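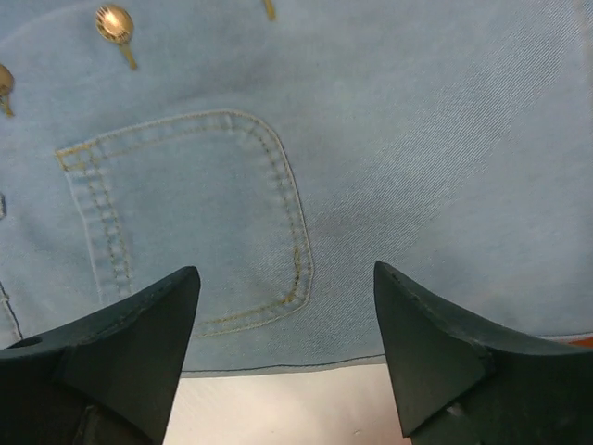 **Figure 4.** Light blue denim, patch pocket with double rows of tan-gold topstitching.

### 3.2 Peel digestion and heat recovery

Feedstock was carrot and beet peel from the Laltham packing line, taken straight off the steam peeler, no storage over one night. Ground, screened, then fed to the digester at Corndale. Two feed rates tried. The lower one held steady for the whole run; the higher one soured after six days and had to be cut back (see also Barajas and Ouazzani, on the November start-up).

Gas yield at the lower rate averaged 145 liters per kilogram of volatile solids, methane share close to what the Wieczorek lab got with potato waste. Not a clean comparision, their peel was drier. Gas went to a small boiler. Hot water from it covered roughly 70 percent of wash water heating on the line, less on days when the beets came in muddy and the crew ran the second rinse.

Solids left over were pressed and spread on the Usisach plots. No odor complaints logged. Salt is the open question: beet peel carries a lot of potassium and we only have one season of soil tests.

Meter on the gas line drifted in the second week. Doležal recalibrated it and the readings before that are left out of the averages, though they are kept in teh supplement. Grit also wore the feed pump faster than planned, one rotor replaced. Cost of that is counted under maintenance in Section 4, labor is not.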